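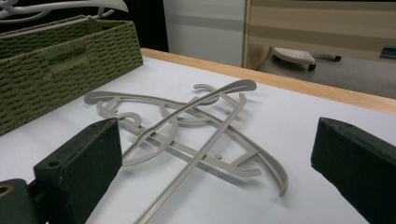 Re: [home-swap] hangers again
August 2025

On the closet question, Anika Wojcik wrote:
> I have 26 plastic hangers in a heap and they lock together!

Oh, I love this one! Pull one out by the shoulder end, never the hook.

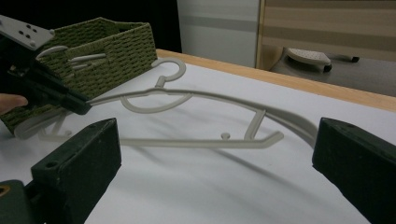

Gray hanger, with the green basket behind.

The little pegs are what snag, so I turn them all the same way first. 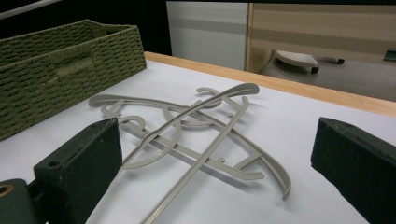

Markus says a rail is quicker than any basket, and he'd skip sorting.

Maybe, but I have no room for one! My basket goes back on the table

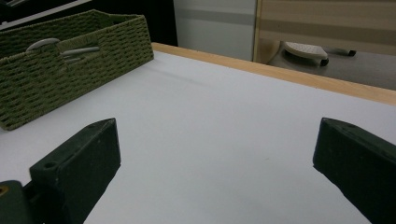
and from there straight to the closet. Try it and write back!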